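Call for Participants: Home Exercise and Hand Function After Ischemic Stroke

Skavent Rehabilitation Center, Outpatient Research Unit
Study name: Lusten
Status: open for enrollment

The Lusten study is looking for adults who have reduced movement in one arm or hand after an ischemic stroke. Participants follow a 10-week exercise program at home and attend the center for testing. Enrollment opened on Sat 22 January and stays open until all places are filled.

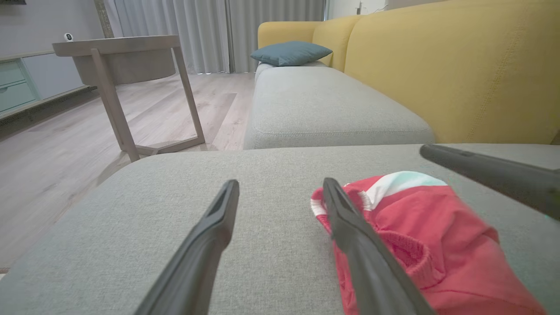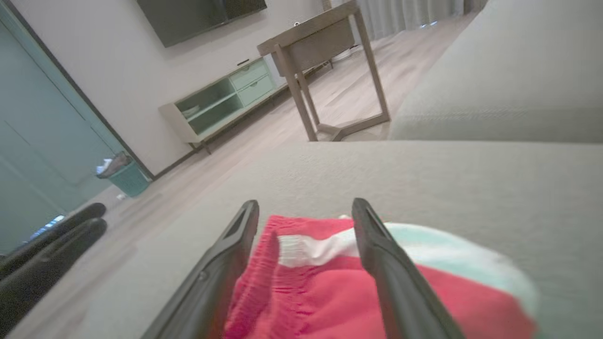
Background

An ischemic stroke happens when a clot blocks blood flow to part of the brain. Weakness on one side of the body is common afterward, and the hand often recovers more slowly than the leg. Most people receive therapy in the first months, after which the number of supervised sessions usually drops. The study compares two schedules of home exercise in people who are past this early period. Both schedules contain the same total amount of practice. One spreads it over short daily sessions, the other groups it into longer sessions on alternate days.

Who can take part

You may be eligible if you:
- are 18 or older
- had a first ischemic stroke at least six months ago
- can lift the affected hand from your lap to a table without help
- can open the fingers of that hand at least slightly
- can follow spoken instructions in English
- are able to travel to the center for four visits

You cannot take part if you:
- had a stroke caused by bleeding
- received botulinum toxin injections in the affected arm within the past four months, or plan to have them during the study
- have seizures that are not controlled by medication
- have a fracture, joint replacement or severe pain in the affected arm
- are enrolled in another treatment study

Blood thinners and blood pressure medication do not exclude you. Please bring a current list of everything you take, including items bought without a prescription.

What participation involves

Visit 1 is for screening and consent. A study physician, Dr. Erzsébet Lengyel, reviews your medical history and checks strength, sensation and muscle tone. Allow two hours.

Visit 2 covers baseline testing. You will complete a grip strength measurement, a timed test of moving small objects, and a questionnaire on daily activities such as dressing, washing and preparing food. You are then assigned to one of the two schedules by chance. Neither you nor the study staff can choose the schedule.

Between visits 2 and 3 you exercise at home. A therapist, Botond Szekeres or Illia Polishchuk, calls once a week to review your log and adjust the level of difficulty. Participants keep their usual medical care throughout.

Visit 3 takes place at the end of the program and repeats the baseline tests. Visit 4 is a follow-up three months later. The testers at both visits are not told which schedule you followed - please do not mention it to them.

Risks and benefits

Muscle soreness and tiredness are expected in the first two weeks. Shoulder pain is possible and should be reported at the weekly call, or sooner if it lasts more than a day. There may be no direct benefit to you. Your results from all four visits will be sent to you, and to your physician if you agree in writing.

Payment and travel

Participants receive $300 in total, paid in two parts after visits 3 and 4. If you leave the study after visit 3, you keep the first part. Parking at the Somogyi Building is free for study visits. Bus and train fares are repaid on presentation of a ticket or receipt.

Privacy

Records are stored under a study number. The key linking names to numbers is kept separately and is destroyed when the final report is complete. You may withdraw at any time without giving a reason, and this will not affect your care at the center.

How to apply

Call the research unit at extension 488 on weekdays, or leave a form at the reception desk in the Somogyi Building, Room 17. A family member may call for you, but we will need to speak with you before a screening visit is booked. The first screening visits are scheduled for February.

Study coordinator: Lăcrămioara Moldovan
Principal investigator: Attila Kun

If you have new weakness, numbness, trouble speaking or sudden loss of vision, do not contact the study team. Call 911.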